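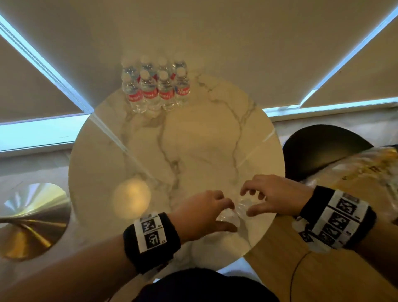

Vendors of wrist-tracking kits for robot training quote one number first: marker accuracy on a bench. I think buyers should stop asking for it.

The Oria kit from Cokura is a fair case. It consists of a head camera, two wristbands with printed square markers, and software that turns the recordings into hand paths. The data sheet claims an error of 3 mm. We ran it for 13 days at our Irnine office on plain table work, mostly moving and grouping water bottles, and I have no quarrel with the figure. It was measured with the bands held still and facing the lens.

Ordinary work is less polite. A wrist turns over, a forearm crosses the other one, and the markers leave view. What matters then is how long the software can go without a clean reading before the path drifts. Cokura does not publish this. Neither does Dvorak, whose kit costs more and uses a smaller band.
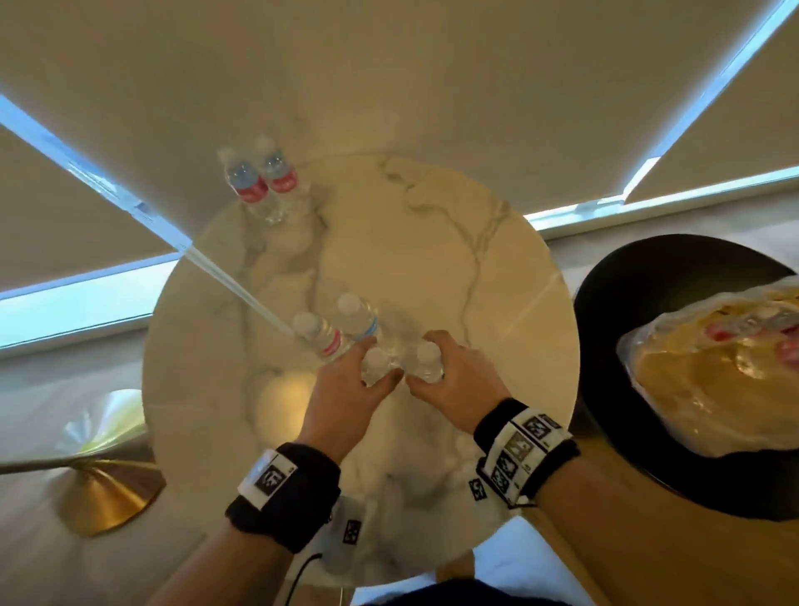
Two-handed bottle handling with the marker bands on both wrists.

Clear bottles on polished stone are a harder test than the foam blocks in most sales demos, and closer to what customers will record. Bernice Essien, who runs our trials, now logs lost-marker time per session and ignores the bench number. I would go further and put it in the contract, with a limit of 6 seconds per minute and a refund clause.

At the current price I would rent Oria for one project. I would not buy it until that figure is on the data sheet.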